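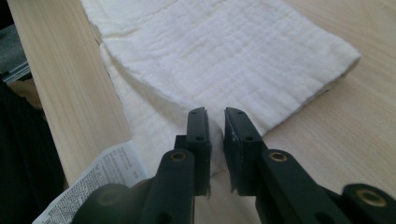
Drisoton Equipment Desk
Staff writer, purchasing and planning

Home | News | Budgets | Archive
2 min read

Next year's budget has a line for three hand-held grippers for the batting bench. Omthorpe quoted $464 each, Menden $332 without spare pads. Pads pick up fibers and scuffs on this material, so price the spares before comparing the two. We have set aside $500 for pads and brass inserts – please don't spend it on anything else. Requests go to purchasing by the end of January.

Comments (2)

Does the Menden price include shipping? Sembiring's didn't last time.

We'd take wider pads if there's a choice. Thick white batting frays at the torn edge and the strands catch.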